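Budget for the gripper last and you'll budget for it twice. The arm gets the brochure; the fingers touch your product.

1. Write down your worst item. Ours is black, ribbed and floppy.
2. Ask Gashi and Pisto for a trial with that item.
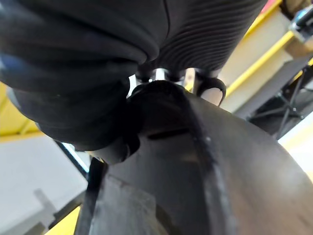
*Black ribbed fabric against the gripper, close up.*

3. Set aside $2000 for spare fingertips and cables. Shirley Turcotte in purchasing will offer you $526. Stay seated. 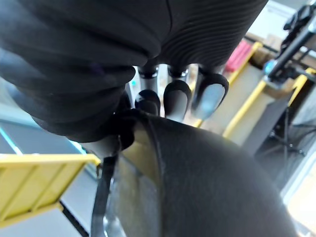
4. Add 43 hours of setup to the quote, then get the arm ordered before April, when Murndale raises its prices.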